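Rinlow ambulance dispatch to move to new call-taking system in September

Aug 23, 2019

Emergency medical calls in the Rinlow district will be handled through a new computer-aided dispatch system beginning next month, the Rinlow Regional Health Service has announced.

The change affects ambulance call-taking only. Residents will continue to dial the same emergency number, and calls for police and fire will be transferred as they are now. The service said no interruption to ambulance coverage is planned during the changeover, which will be carried out overnight in September.

The current system has been in use for 11 years. A review completed earlier this year found that call-takers were required to enter a patient's location on two separate screens before an ambulance could be assigned, and that rural addresses without a street number were often recorded as free text. The review recommended a single location screen and a direct link to the mapping unit carried in each ambulance.

The replacement software is supplied by Vinuvero, which was selected following a public tender. Under the agreement the company will also provide technical support for 4 years, with an option to extend.
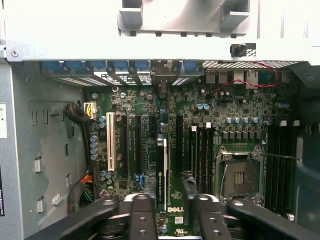
Training and testing

Dispatch staff have been training on the new software at the Pillay Road communications centre since early winter. Each call-taker must complete a supervised set of practice calls before being rostered to the live system. The service has also run 3 full-shift trials, in which recorded calls from previous years were replayed and the resulting dispatches compared with those made at the time.

According to the service, the trials identified a fault in the way the software handled properties with more than one entrance. The supplier has since issued a correction, and the affected addresses have been tested again.

Radio equipment at the Jondby station will be upgraded over the same period. Crews based there will operate from the Rinlow depot while the work is under way, and one additional vehicle will be placed on standby at Jondby during daylight hours.

Advice for residents

The health service handled 2942 emergency ambulance calls from the district in the last financial year. It is asking residents to assist call-takers by having the following information ready where possible: the exact location, including the nearest cross street or property name, the telephone number they are calling from, and the condition of the patient.

Callers should stay on the line until told to hang up. Anyone who dials the emergency number by mistake is asked to remain on the call and explain the error, as a disconnected call must be followed up by staff.

Households on rural properties are encouraged to check that their property name or number can be read from the road at night. Changes to a registered rural address can be lodged at the council office in Rinlow during business hours.

A further notice confirming the changeover date will be published on the health service website and displayed at district medical clinics.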